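How I Wash and Dry My Baseball Caps (Without Wrecking the Brim)

I own way too many caps, and for years I treated them terribly. Here's what I do now.
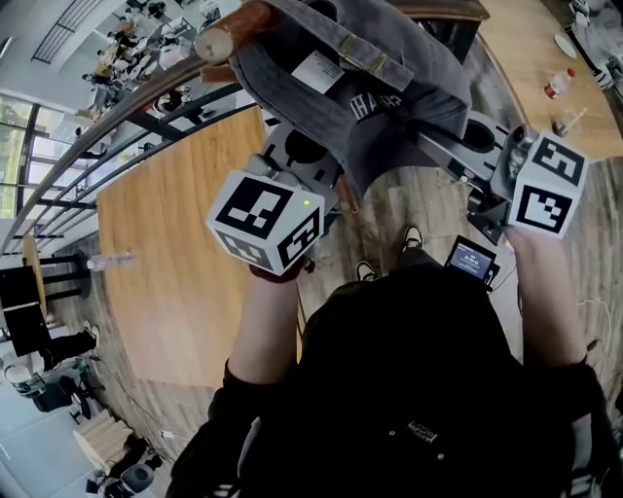

What you'll need

A clean sink or a big bowl, a soft toothbrush, mild dish soap, two old towels, and somewhere with decent airflow to hang the thing. I used to buy a special hat cleaner from Hotik, and it was fine, but a squirt of dish soap does the same job on my caps and I always have it in the kitchen.

Look at it first

Flip the cap over and read the tag inside. If it says wool or spot clean only, skip the soak and just use the brush. Check the brim too. Older caps can have cardboard in there, and cardboard plus water is a sad afternoon (RIP my dad's fishing cap). Tap it with a fingernail, and if it sounds hollow and papery, keep it dry!

Undo the strap

If yours has a slider on the back, loosen it all the way. There's always a line of grime hiding under the folded part of the strap, and on gray caps it's the first thing I notice once the rest is clean. Don't pull the strap right out of the metal unless you enjoy threading it back in with tweezers.

Brush the sweatband

Wet the band with cool water, put one drop of soap on the toothbrush and work along it in little circles. Take your time here, it's 90% of the job. Then go over the inside of the crown, much lighter. If there are letters on the front, go around them gently with your fingertips and leave the brush out of it. Agata Parisi scrubbed hers like a frying pan and the edges of the lettering went fuzzy.

Soak and rinse

Cool water, a teaspoon of soap, swish it around, then leave it for 47 minutes. Yes, 47. That's the length of the podcast I put on the first time I tried this and I've never changed it. An hour is fine too. Rinse until the water runs clear, and squeeze the crown between your palms, no twisting.

Drying

Roll up one towel and stuff it in the crown for ten minutes, then swap it for the second one. After that I take it out and hang the cap upside down over something rounded. A banister or the back of a chair works great, so long as the air can get inside. Put a cloth underneath if it's bare wood, a damp cap can leave a mark on the finish. Keep it out of direct sun or the color will fade on one side.

Turn it once before bed. Mine are usually ready to wear the next day, though thick ones want a second night.

Fixing the brim

While it's still a tiny bit damp, curve the brim around a mug with your hands and hold it there for a minute. I use my big Ovia mug. Florian Marchal swears by a soup can and two rubber bands overnight, and okay, his brims do look better than mine.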